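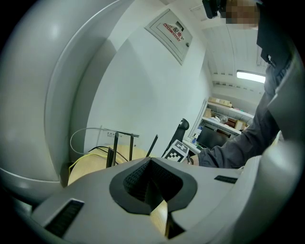 Pluvine handheld gripper kit – is it worth the price?

Forum: Grippers and data collection
Thread started Sat 24 November

fotum_bench
We are looking at the Pluvine handheld kit for a small manipulation project. The quote from the reseller is 871 for one unit with the base mount, and 152 more for the spare finger set. Has anyone here used it for more than a demo? I mostly care about tracking near walls and metal cabinets, and about how fast the fingers wear.

marin_k
We have had two since June. Build is fine. The housing is smooth and grey on ours and it marks easily. Fingers are the weak point. Mine started to lose grip on small parts after 472 recorded runs, and I had to swap both sides. The spare set is the same material, so expect the same life.

tolliver88
472 runs on one set is not bad. What were you picking up?

marin_k
Screws, bottle caps, folded cloth. The cloth was easy on them. The screws were not.

Iker Cifuentes
I did the setup for three of these at Flellier. Tracking was good once we moved the base away from a steel door. Before that the position would jump a few millimeters when the operator turned around. The printed manual gives this one line, near the back. Keep your cables tied down too. A loop hanging off the table ends up in the wrist view and you won't see it until you review the footage.

fotum_bench
Thanks. Our only free table is in a room with a metal distribution box on the wall. Do you think that rules it out?

Iker Cifuentes
No. Put the base on the far side of the table and run a test before you record anything. Walk the gripper along the table edge, then back, and compare the two paths.

gantry_pete
I'll disagree with most of this. For 871 you can buy the parts and build one. We did, and the only hard piece was the wide lens mount. The Pluvine software is slow to export and you can't change the folder layout.

marin_k
You can change it, in the config file under the export section. It is not in the menu.

gantry_pete
Didn't know that. Export is still slow. 5 minutes of recording took longer than that to write out on my machine.

tolliver88
Did your build cost include your time? Ours didn't, and that is where the money went. Two people were on calibration for most of a month.

gantry_pete
Fair. It didn't. I still like being able to print a new finger the same day.

fotum_bench
Does anyone know if printed fingers fit the Pluvine mount?

Iker Cifuentes
They fit, but check the screw length. The stock screws are too long for a thinner finger and will bottom out.

fotum_bench
OK. I'll order one unit without the spare set and try printing first. Will post the table test when I've run it.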